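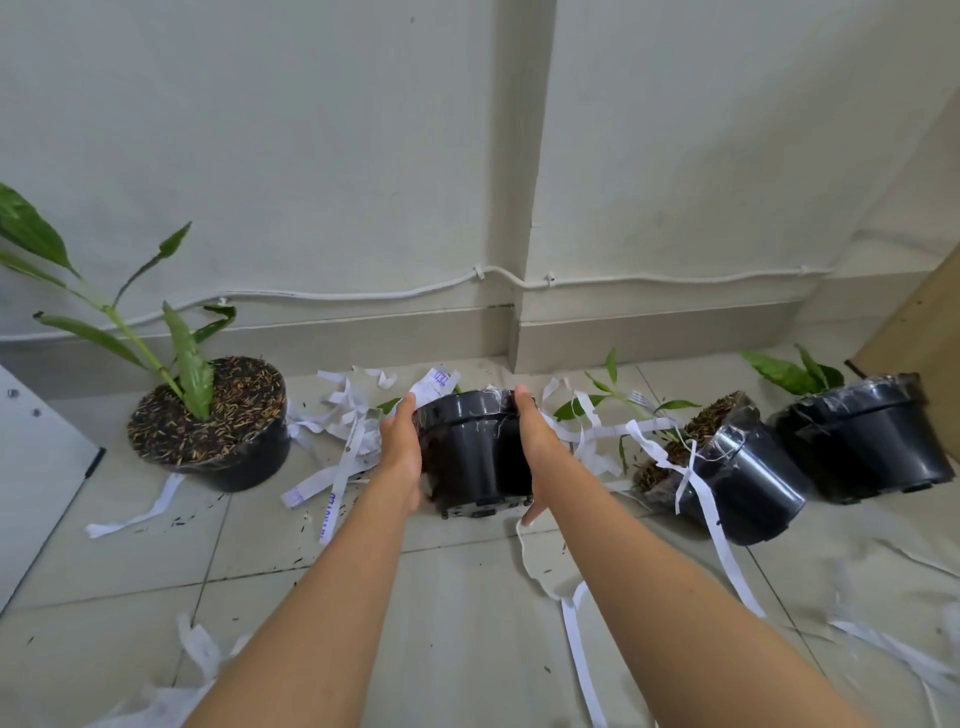

Mail-order plants arrived tipped over – repot now or wait?

saten_84
Opened a box of plants on the kitchen floor and it's a mess. Black nursery pots, clear plastic around them, shredded paper for packing. Some of the pots were on their sides and the mix came out of one of them, small seedling and all. The tall one looks fine to me.

The mix is dark with a lot of rice husk in it. Very coarse. I also have an empty black pot with notches at the bottom, so I have somewhere to put the seedling.

Questions are: do I put the same mix back in or use fresh, and do I repot everything while I'm at it? They were sold as "mixed foliage, long leaf" with no species on the label. Ordered from Drudell in April.

cokia
Put the same mix back. Sweep it up, pick out the paper, fill the pot, firm it lightly around the roots and water it. Leave the others alone for two weeks at least. They've had enough handling.

dongplants
I'd go the other way on the mix. Rice husk on top is fine, but if it's husk all the way down it drains so fast you'll be watering every day indoors. I use it for nursery stock under irrigation and nowhere else. Fresh potting soil with a little perlite for the spilled one, same for the rest when you get to it.

cokia
It isn't husk all the way down in any pot I've had from that kind of seller. There's peat or coir under it. And changing the soil on a seedling that just got dumped out is asking it to do two things at once.

dongplants
Roots are already bare. It's the easiest time to change the soil. You're not disturbing anything that hasn't been disturbed.

marshlot
Before anyone repots anything, take the plastic off. If it's wrapped tight around the pot it can cover the drain holes, and then water sits in the bottom. I lost a tray of nine that way. Cut it down the side with scissors and peel it, don't pull it up over the leaves.

saten_84
Three pots are standing up now and I'm clearing the paper. There is a lot of it. Still have dirt all over the tile and a little heap of it over by the cabinet. 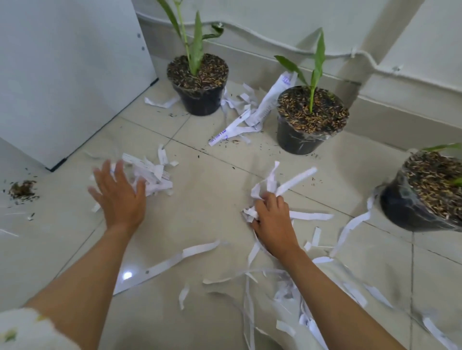 Three pots up against the wall, still in their plastic. Paper pickup in progress.

marshlot
Get the paper first and the dirt second, like you're doing. If you sweep them together you end up sorting strips out of the dustpan. And don't mop until the dry stuff is gone. Husk floats and ends up along the baseboard.

cokia
Those look good. Long narrow leaves, upright. I wouldn't touch them except for the plastic.

tile_and_trowel
Save the paper if you ever ship cuttings. Otherwise recycling, but check locally – our hauler won't take shredded unless it's in a paper bag. I wouldn't compost it without knowing what the ink is.

dongplants
Plain printed office paper is fine in compost. I've put in bags of it.

tile_and_trowel
Maybe, but some of that looks like it has colored printing on it. I'd leave it out. It's a free bag of paper, not worth arguing over.

saten_84
Paper will go in the recycling. I'm going to split the difference on the mix: old stuff back in the pot, about a third fresh potting soil added. The others stay as they are.

One more thing. Is it worth writing to the seller? The box wasn't crushed. Nothing is snapped that I can find, though I haven't looked closely at the small one.

marshlot
Write to them today and send photos with the floor still dirty. Most places want it within a day or two. You don't have to ask for money, just get it on record in case the seedling dies.

cokia
Agree. Also keep it out of direct sun for the first week. A spot with around 600 foot-candles is plenty. No fertilizer until you see a new leaf.

dongplants
600 is high for something with bare roots. I'd start lower and go up.

cokia
It had been in a greenhouse at maybe 2000. 600 is lower.

dongplants
It had roots in soil when it was in the greenhouse.

saten_84
It'll get the north window because that's the window I have. Email sent to the seller. Plastic is off two of them, and there were wet husks stuck to the inside on one, so thanks for that tip. Will post in a few weeks if the little one makes it.

tile_and_trowel
Put a saucer under each one before you water. With mix that coarse the first watering runs straight through and takes a good bit of dirt with it.

saten_84
Found that out already. Mopping twice.

Contact the moderators | Forum rules | Posts are copyright of their authors | Back to top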